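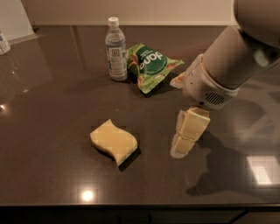 Photo: Skireck

The break room counter on the second floor of Ferbridge used to be wiped when somebody got annoyed enough to do it. The company, which books freight for small manufacturers, has 400 employees across two shifts, and most of them pass through one of its kitchens on the way in. The overnight cleaners did the floors and the trash. Everything on the counters was supposed to be the job of whoever left it there.

Since last November a good part of that work has been moving to a robot arm supplied by Skireck, a small automation firm that leases equipment to office buildings. The job is tidying and wiping counters between breaks. The arm has to deal with what people leave out, such as water bottles, snack bags and sponges, and it has to do it without knocking things into the sink.

"People think the wiping is the hard part," said Benedicta Mahama, who runs building services at Ferbridge. "Wiping is easy once the counter is clear. Clearing it is what takes the time."

Glossy dark stone is a difficult surface for a camera. Ceiling lights show up in it as bright spots, and an object can appear twice, once for real and once as a reflection. Volodymyr Levchenko, the Skireck technician assigned to the building, spent much of the winter on that problem. He also spent a lot of time on bags. A full bottle holds its shape when it is picked up. A half-empty bag folds, slides and leans on whatever is next to it. 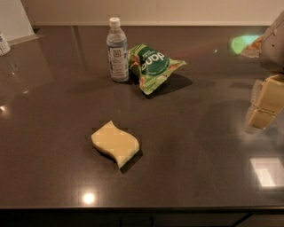
Sponges fall somewhere between the two. They give when squeezed, but they come back. Levchenko keeps a box of them in different shapes and swaps them every few days so the system doesn't get used to one. By late spring the log showed 1,654 attempts at picking up a sponge. He goes through the failed ones with the staff every other week, and the staff have opinions.

Wumpini Laryea has cleaned at the building for 12 years. When the lease was announced, she assumed her hours would be cut. They were not, though her day looks different. She used to start with the kitchens and work outward. Now she starts with the conference rooms and stops by the kitchens later to check the counters, restock and handle anything the arm has left alone. It is set to leave alone anything it can't identify, and that includes most open food.

"I bend less and I walk more," Laryea said. "My back is better. My feet are not."

She has also picked up a new task, which is marking each skipped item on a tablet. At first this was added to her shift with no extra pay. She and a co-worker, Efua Annan, raised it with Mahama, and after two months the company agreed to a higher hourly rate for anyone doing the logging. Annan took the training. She now spends part of each week with Levchenko and can restart the system herself when it stops.

Not everyone is pleased. Kofi Mensah, a dispatcher on the early shift, said he waits for the arm to finish before getting his coffee, and that some mornings it is slow. He would like it to run only after nine. Others have complained that things they meant to come back for were moved.

Mahama has put out a tray for items people want left alone, and the hours are under review. The lease comes up for renewal in November. Laryea has asked for the new rate to be written into the staff agreement before then, whatever happens with the machine, and Mahama said she expects to have an answer for her next month.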